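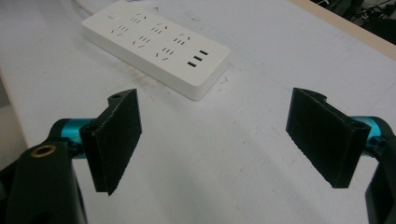
Ticket 2057: Handgreifer, Aufgabe "Steckdosenleiste", Aufnahmen werden verworfen
Projekt: Midari
Gemeldet von: Brândușa Voicu
Status: in Bearbeitung

22.7.20, Brândușa Voicu
Hallo Kyrylo, ich hoffe, du bist gut wieder in Skulasness angekommen! Leider muss ich dich gleich behelligen. Von 261 Durchgängen mit der weißen Leiste hat die Prüfung nur 189 angenommen, beim Rest steht "Pose verloren". Meist passiert es beim Heranfahren, wenn die Leiste noch vor den offenen Fingern liegt - also lange vor dem Zugreifen. Den Greifer habe ich neu gestartet und die Kalibrierung wiederholt, ohne Erfolg. Mit den bunten Bechern lief vorher alles wunderbar.

Antwort, Kyrylo Stelmakh
Liebe Brândușa, danke für die schöne ausführliche Meldung, da macht das Suchen gleich mehr Freude! Ich tippe auf die Tischplatte: weiße Leiste auf weißem Tisch, dazu sehr gleichmäßiges Licht, da findet die Verfolgung außer ein paar Kratzern und Flecken wenig zum Festhalten. Leg bitte die gemusterte Matte von Mutiso unter und nimm fünf Durchgänge auf, gern etwas langsamer als sonst.

Nachtrag, Brândușa Voicu
Matte liegt, alle fünf angenommen - ich freue mich sehr! Die verworfenen Durchgänge nehme ich morgen neu auf. Soll ich die alten löschen oder hebst du sie auf?

Antwort, Kyrylo Stelmakh
Bitte aufheben, Ordner "Zolldale/verworfen". Das Ticket bleibt offen, bis die neuen durch sind.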